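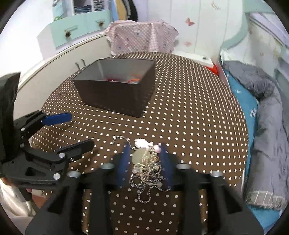 Sterard is a small set of Python tools for turning hand-held gripper recordings into something a policy can be trained on without embarrassment. It reads a session, recovers the camera path, estimates finger opening, cuts the session into episodes and writes them out in one layout. We wrote it for objects with clear edges and one obvious place to grab, and then people started recording necklaces. A tangled bundle of chain with a flower charm in it, between two black fingers, over a brown tablecloth covered in white polka dots, is more or less the whole test plan. The dots are a gift to the tracker. The chain is a gift to no one, least of all the segmenter, which sees a thin strand trailing across the cloth and considers it a matter of opinion.

Status

Works on our machines. Works on Vesna's machine too, after an afternoon we have agreed not to discuss. The API will change between minor versions until somebody complains in writing.

What is in the box

kullow: the pose tracker. Takes video and motion data, gives back a camera path.
eltach: finger opening, read from the video. Also flags frames where it can't see the fingers well enough to have a view.
amaral: the episode cutter. Decides where a grasp begins and ends, with the confidence of a much better program.
sterard-view: a browser viewer for arguing about what amaral did.

Install

Clone the repository, make a clean environment, then run:

pip install -e .
sterard doctor

The doctor command checks your video decoder, your calibration file and your free disk space. If it prints nothing, you are fine. We know this is unfriendly. It used to print a green check mark, and people sent us screenshots of the check mark with bug reports attached.

Quick start

sterard ingest sessions/bedroom_table
sterard track sessions/bedroom_table
sterard cut sessions/bedroom_table --profile soft
sterard view sessions/bedroom_table

Use the soft profile for chain, string, cloth and anything else that changes shape when you look at it. The default profile assumes the object moves as one piece. Fed a necklace, it reports a grasp, a drop, another grasp and a second object that has appeared from nowhere.

The sample set

The download holds 169 episodes from 23 sessions, recorded in homes. It is meant for checking that your pipeline runs. Please don't train on it and report a success rate. Weronika Brzozowska reads those papers and gets a look.

Each episode folder contains the video, the camera path, the finger opening per frame, a plain-text task line and a file called notes.txt. Task lines were typed by the people who did the recording, so "put necklace in box" and "jewelry -> box" are the same task. We merged the spellings in a separate file and left the originals alone.

Rooms are as we got them. Patterned bedding, butterfly decals, open shelves of clothes: all of that stays in. An early version blurred everything past the table edge, and kullow promptly lost track of where it was.

Known problems

Thin chain disappears against pale surfaces. The mask comes back in 2 or more pieces and amaral treats the biggest one as the object. Passing --join-thin helps on dark cloth and makes a mess of anything with fringe.

Polka dots all look alike. Kullow tracks them beautifully and, after a fast turn, may decide it is one dot over from the truth. The path then has a small sideways jump in it. Run sterard check-jumps before you trust anything near a fast motion.

Shiny charms flicker. Highlights move with the camera, and the object point used for cutting moves with them. The soft profile smooths this out at the cost of starting each grasp slightly late.

A hand near the fingers can be taken for part of the object. There is a hand mask. It is slow, so it is off by default, so you will forget to turn it on. The flag is --hands.

Eltach is unsure of itself when the fingers are nearly closed. For thin things, nearly closed is where all the interesting work happens. Frames below its confidence limit are marked and kept. Drop them yourself if you must.

Sessions longer than the cache will be tracked in chunks and stitched. The stitching is good. The progress bar during stitching is fiction.

Settings worth touching

cut.min_hold: how long the fingers must stay put on something before it counts as a grasp. Raise it if you get grasps of thin air.
cut.release_margin: how far they must open to count as letting go. Chain likes to hang on to one finger after release, so keep an eye on this one.
track.max_gap: how many lost frames kullow may bridge. The default is 3. Larger values produce lovely smooth paths through places the camera never went.

Reporting bugs

Send the session name, the exact command and the log. A description of your feelings is optional but often more accurate than the log. If the bug is in amaral, include the frame numbers where you think the cut should be, and expect Vesna Matić to disagree by a few frames on principle.

Pull requests are welcome for the tracker and the viewer. Changes to the cutter need a before and after run on the full sample set, including the jewelry sessions. Yes, those too.

Changes since the April release

Added --join-thin.
Fixed a crash when notes.txt was empty.
Fixed a crash when notes.txt was not empty.
The viewer remembers your zoom level.
Removed the automatic object namer, which had called every pendant a button.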